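Chapter 4
Cloth in the Household: Buying, Using and Keeping Fabric
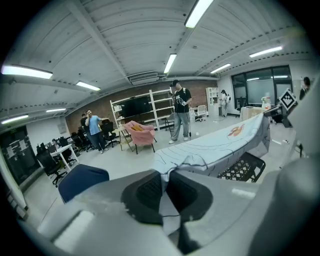

Before You Begin

If you have ever opened a linen closet and wondered how one family could possibly own so many sheets, you already have a feeling for the subject of this chapter. We are going to spend the next several sections on the ordinary fabrics that people live with every day — what they are made of, how they came to be bought, how long they last, and what becomes of them when they are too worn to use. It is a homely sort of subject, I know, but I have taught it for many years and I have yet to meet a class that didn't have a great deal to say about it.

In Chapter 3 we followed fiber from the field to the mill. We ended with the finished bolt leaving the factory at Lendside, and a good many students like to stop there, as though cloth were done once it had been woven. For the family that takes it home, of course, everything is still to come. A plain cotton sheet may be washed for years, handed down to a younger child, cut up for dust cloths, and finally stuffed into a draft under the back door.

The Louro Account Books

Much of what we will read comes from a set of household account books kept in the town of Louro by Zulmira Barreto, a dressmaker who wrote down nearly everything she bought, mended or gave away. She was a careful woman and a lively one, and her notes in the margins are often better reading than the sums. There are 37 books in all. Between them they hold more than 3000 entries to do with cloth, and 129 of those deal with curtains alone, a subject on which she had very strong feelings!

One entry, dated 15th February, records a length of printed cotton bought for the kitchen and then, a few lines down, her regret at having bought it. The print was too busy, she wrote, and it made the room feel smaller. We will come back to that entry in Section 4.3, when we look at how people choose patterns and why they so often change their minds.

What You Will Study

Section 4.1 looks at fiber content and what the words on a care label mean. Section 4.2 takes up washing, drying and storing, with some old habits set beside newer ones. Section 4.3 is about color and print. Section 4.4, the longest, covers mending and reuse, and you will want a needle and thread on hand for it.

Words to Know

Selvage: the finished edge of a woven fabric, which keeps it from fraying.
Hand: the way a cloth feels when you touch it.
Grain: the direction in which the threads run.

Starting Activity

Choose one piece of cloth from your home, and please ask first if it belongs to somebody else. Write a paragraph on where it came from and how it has been used, going back as far as anyone in the house can remember. Bring your paragraph to class along with the cloth itself, if it will fit in your bag.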